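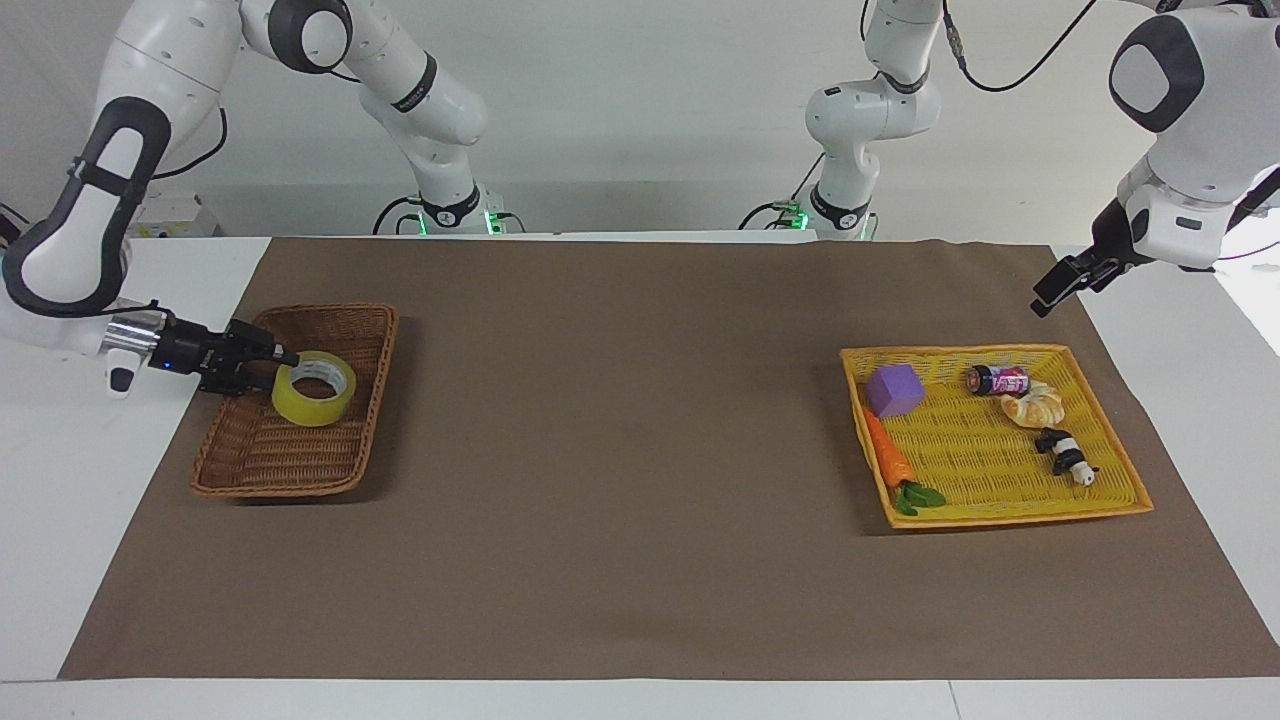 Which side of a storage basket should I put the shelf label on if the baskets get pulled out a lot?

I have a long run of open shelves in my sewing room and I finally bought matching baskets for it (Pomitz, the medium size). I've got yarn, zippers, bias tape, patterns, all of it sorted at last. My trouble is the labels. I tied paper tags on the handles and they flip around backwards every time I pull a basket out, and two of them have torn off already. My sister says to stick the labels on the edge of the shelf and leave the baskets bare, but I move things around when I start a new project and I'm afraid I'll end up with zippers sitting over a label that says yarn. I don't want to spend much. Has anybody found a way that lasts?

Posted by sewhappy_in_ohio, 5 Jun 2019

Hina Virk
Put them on the front of the basket, down low and off to the left, and fasten each one in two spots so it can't spin. That's the whole fix! A tag on one string is always going to turn around on you. I fought with mine for a whole winter before I punched a second hole in the other end and tied that down too, and I haven't had one flip since.

Why low and left? I'm right-handed and I grab the basket in the middle of the rim, so anything up near the handle gets rubbed every single time. Down low my hand never touches it. If you're a lefty, go the other way.

For the tag itself I use cardstock, cut a little bigger than a business card, and I write on it with a fat marker because I don't want to hunt for my glasses to find the elastic. I tried printing them in a fancy script font first and they looked gorgeous and I couldn't read one of them from the ironing board. So, big plain letters. If you want them to hold up, cover both sides with clear contact paper before you punch the holes, and leave a bit of an edge past the card so it seals. A pack of 500 cards cost me next to nothing and I'll be leaving them to my grandchildren at this rate.

To tie them on, waxed thread is great. Regular yarn stretches and the tag starts to droop. Thread a blunt tapestry needle, go in through the weave and back out through the same hole in the card, and knot it on the inside where the contents will hide it. When you change what's in the basket you just snip two knots and swap the card (it takes me a couple of minutes, mostly spent looking for the needle).

About your sister's idea, I did that in my pantry and it's fine there, where the flour always lives in the flour spot. In a craft room I'd go nuts. I had a Mandel bookcase with labels all along the edge and by October every one of them was wrong.

One more thing and then I'll quit. Don't get too exact with your categories. I had one basket marked "zippers, 7 inch, neutrals" and of course I bought a red one the next week. Now it says ZIPPERS and we're all happier.

İlker Şimşekoğlu
I do mine a bit differently so I'll throw it in. I use clip-on label holders, the kind with a bent wire that hooks over the rim, and slide a card into the pocket. Nothing to tie, and I can move a label from one basket to the next in a second. Mine are from Kırmızıgül and they came in a pack of 30, which was way more than I needed, but I've ended up using them in the garage too.

Two warnings. Measure the thickness of your basket rim before you order. Some rims are fat, and the clips will either pop off or sit at an angle that drives you crazy. And check the gap between the top of the basket and the shelf above it. My second shelf is tight and the clip scraped the underside every time I slid the basket in. I ended up raising that shelf one peg.

I keep a list taped inside the closet door as well, with what's in each row. My wife laughed at it but she uses it more than I do. I also cut a piece of felt for the bottom of each basket, after I lost a bunch of tiny snaps down through the weave. Found some of them with my bare feet.

I agree with Hina on the big letters. Pencil on the cards works too if you're someone who rearranges a lot.

gesell_fan
i just wrote on masking tape and stuck it on the front. falls off sometimes, i stick it back on. if yours are the really bumpy woven kind it won't hold though, try a clothespin with the word written on it

sewhappy_in_ohio
Thank you all! I'm going with two holes and the waxed thread for the yarn and fabric baskets, and I already have a bag of clothespins so the project baskets are getting those for now. Hina, I laughed at the zippers because mine say "invisible, black, 9 inch" and there is exactly one of them in there. I'll order the contact paper tonight. Does the matte kind seal as well as the shiny?

Hina Virk
Matte seals fine, just rub the edges down hard with the back of a spoon. It's easier to read under a lamp, too.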